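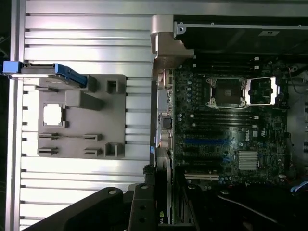

1. Purpose of the Work

The project set out a repeatable order for taking apart and refilling a used Dell workstation, with every removed part kept in a fixed place next to the case. Our group's earlier bench guide listed the parts but not where to put them down. Most of the time lost in the first trials went to looking for things.

2. Work Area and Tray

The chassis is laid on its side on slotted aluminum, next to a gray parts tray. The tray has posts, a square cutout and narrow slotted guides. Drive caddies with blue handles go at the top of the tray and memory modules are held horizontally between slotted clips. The tray went through two versions, drawn by the Herrera lab section and named Trilar A and Trilar B. Only Trilar B is covered in this report.

3. Board Access

The CPU socket has a retention frame, a lever and a load plate that flips to the side. There are memory slots above and below it. With the socket empty the plate is left open, and nothing is set down on the board near it. The expansion slots are farther down, and the graphics card stays installed unless the slot itself is being checked.

Steps in the trial order:

1. Remove the side panel and lay the case flat.
2. Pull the drive caddy by its blue handle and place it in the upper tray holder.
3. Release the memory clips and move each module to the slotted clips.
4. Open the load plate, lift the CPU straight up, and set it in the lower left part of the tray, heat spreader up.

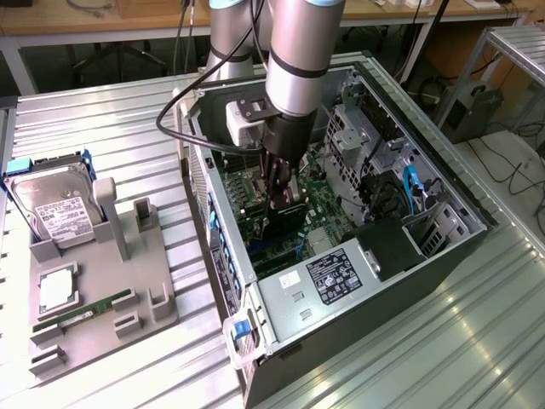
5. Check the drive cage for loose cables before anything goes back in.
6. Refill in reverse order - CPU, memory, drive.

4. Results

We logged 22 full runs with a small Java timer program. Median time fell from 29 minutes with no tray to 18 with Trilar B. In 6 runs a memory module had to be reseated. The Anitz bench sheet was used for all fault notes. Cable routing was not timed separately, and this should be added before the March runs.

Comments (3)

gridline_t: Did you time the CPU step by itself? That is where our group was slowest.

bench4: Trilar A had the clips too close together. Good to see that fixed.

mossy_k: Is the Java timer posted anywhere? The link on the Friday handout is dead.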